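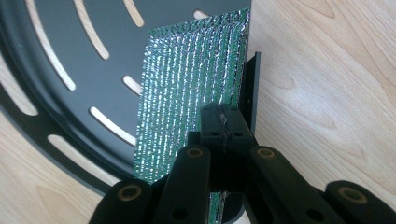
Round slotted tray with a sheet of reflective bubble-foil insulation.

Starier Institute for Household Materials
Call for Participants: The Tota Study of Lining and Packing Tasks
Reference 2402

The Starier Institute for Household Materials invites adults living in Milla and the surrounding towns to take part in the Tota study. The study examines how people without trade training handle, fit and put away light household materials, with particular attention to reflective bubble-foil insulation and to the trays, dividers and supports used alongside it. A total of 50 places are available.

Background

Bubble foil is sold to the public in rolls and sheets for lining boxes, shelving, cupboards and the space behind radiators. Printed instructions are often brief and tend to assume that the buyer has worked with the material before. The Institute wishes to learn how people proceed when they are given the materials, a clear table and a general goal, and at which points they stop, start over or ask for help. The findings will be used to prepare a plain-language guide to lining and packing, which will be offered free of charge to public libraries and adult education programs in the region.

What participants will do

Each participant will attend one session at the Siu Building. The session consists of five tasks, carried out seated or standing at a worktable according to preference.

In the first task, participants sort a set of mixed sheets by size and set aside any that are creased or torn. In the second, they mark and cut a sheet of bubble foil to line a shallow carton. The third task concerns round slotted trays. Participants are asked to cover part of a tray with foil while leaving the remaining slots open, using whatever method seems sensible to them. In the fourth, foil sheets are stood on edge against a support and arranged so that they can be taken out one at a time. The fifth task is clearing up: materials are returned to storage, offcuts are bagged, and the table is left ready for the next person.

There is no right or wrong result. Participants may leave a task unfinished and move on to the next at any time. A member of the study staff will be in the room throughout to answer questions about safety, but will not advise on method until the session has ended.

Sessions are held in the morning, beginning at 9:30 a.m., and in the afternoon, beginning at 1:30 p.m. Participants should allow three hours, including a break and a short written questionnaire.

Who may apply

Applicants must be 18 years of age or older, able to use household scissors safely, and able to read short instructions in English. Corrected vision is acceptable. Left-handed applicants are especially encouraged to apply – they were underrepresented in the pilot round, and the Institute would like to correct this.

Persons who currently work, or have worked in the past two years, in insulation fitting, commercial packing or upholstery are not eligible for this round. They may ask to be placed on the contact list for a later study of trade practice.

Applicants with limited grip strength or limited reach are welcome. The worktables can be raised and lowered, spring-assisted scissors are available, and additional time can be scheduled. Please state any such needs on the application form so that the room can be prepared.

Materials and safety

All materials and tools are supplied. Participants should not bring their own cutting tools. Cotton gloves are available but are not required. The foil reflects overhead lighting quite strongly, and applicants who are sensitive to glare should mention this when applying; the lights over each table can be dimmed separately. Long sleeves are recommended, and loose bracelets should be removed before cutting begins.

Payment and expenses

Participants receive a flat payment of $75 for a completed session. Those who withdraw after the session has begun will receive the full amount. Public transit fares within the Milla fare zone are reimbursed on presentation of a receipt. Parking at the Siu Building is free for the length of the session – a permit must be collected from the front desk on arrival and displayed in the windshield.

Records and privacy

Staff will keep written notes during each session, and the finished work will be labeled with a participant number and retained for measurement. Names and contact details are stored separately from the study records and are deleted once payment has been made. Participation is voluntary. Anyone may withdraw their results within 14 days of attending by writing to the study office and quoting the participant number.

How to apply

Application forms are available at the front desk of the Siu Building and at the Milla public library. Completed forms may be returned by mail or in person to the Tota Study Office, marked with reference 2402. Applications are considered in the order received, and places will be offered until all have been filled. Sessions will begin in June.

Applicants who are offered a place will receive a letter with the time of their session, a map of the building entrance and a consent form. The consent form should be read in advance but signed only on arrival. Applicants who can no longer attend are asked to inform the office as early as possible so that the place may be offered to another person.

Employees of the Institute and members of their households are not eligible to take part.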